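6. Registering a beneficial owner

Use this section when you add a company to the Covness register and must record the persons who finally own or control it. You need the role Case Editor. If you have only the role Reader, ask your administrator first.

1. Open the company file and choose Owners, then Add person.
2. Enter the full name as it is written in the passport. For names with more than one spelling, put the other spellings in the field Also known as.
3. Enter the share in per cent. Use a point and not a comma for decimals.
4. If the shares are held through another company, choose Indirect and select this company from the list. Covness accepts up to 4 levels of holding companies.
5. Press Save. The file now gets the status Waiting for review.

Note: The person who entered the data cannot approve it. In our office, the files of Zihan Duan are approved by Agnes Dalen, and the other way round. 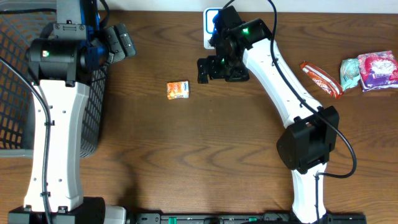

6. When the reviewer has approved the file, press Run check. The program compares the owner with the court notices and the lists of disqualified directors which you have loaded under Sources.
7. Read each match before you close it. A match shows only that the names are similar – compare also the date of birth and the nationality.

Caution: Do not delete a person who has been charged or convicted. Set the end date of the ownership and leave the entry in the file. Deleted entries do not appear in the yearly report.

If the check stops with code 372, one of the lists is older than allowed. Load the January list again and repeat step 6. Code 179 means that the share total is above 100 per cent.

For changes of ownership after a sale, see section 7.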